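Rotetti Hand-Held Demonstration Gripper

Part no. 2518
Sold as a single unit or as a matched pair

The Rotetti is a two-finger gripper that a person holds and works by hand to show a robot how a task is done. A camera on the tool records the fingers and whatever is between or beyond them. The recording is used to train an arm fitted with the same fingers.

Most buyers use it for jobs that are slow to program: folding, hanging, sorting and bagging. If your operators would prefer to stay at a desk, the same fingers are sold with the Unham remote handle – see Options.

Working with cloth

Fabric is the most common use among our customers. The wide-angle lens sees both fingertips and a large part of the material, including folds out toward the sides. Plain dark cloth and printed cloth can be handled in the same session without changing the camera settings. For very dark fabric, add light from the side so that the fingertips stay visible against the shadows.

The view from the tool is round, with black corners. With a solid green fabric and a dotted and checked one hanging next to each other, both fingers stay in view at the bottom. 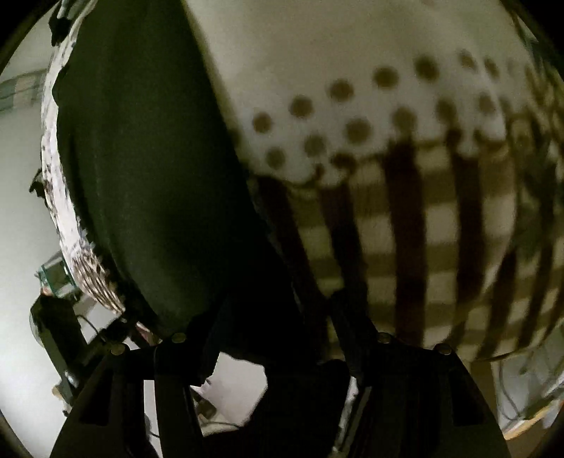 What is in the box

Gripper with trigger handle
Camera and mount
USB cable, 3 m
Two spare fingertip pads
Hard case
Printed setup guide

A matched pair comes in one larger case with 2 of everything except the guide.

Recording a task

Press the button on the handle to start and press it again to stop. Keep each recording to one task from start to finish. Simple pick-and-place jobs usually need around 75 good recordings before the first training run. Cloth needs more. Delete any take in which the operator's free hand helped with the grasp.

Options

Unham remote handle, for driving an arm from across the room
Navaratnam adapter plate, for mounting the fingers on an arm
Soft fingertip pads for thin fabric

Orders and support

Units ship from our Pananthorpe workshop. Loan units can be booked from January. For questions about fit with your arm, write to Menaka Begum in technical sales and include the arm's model number.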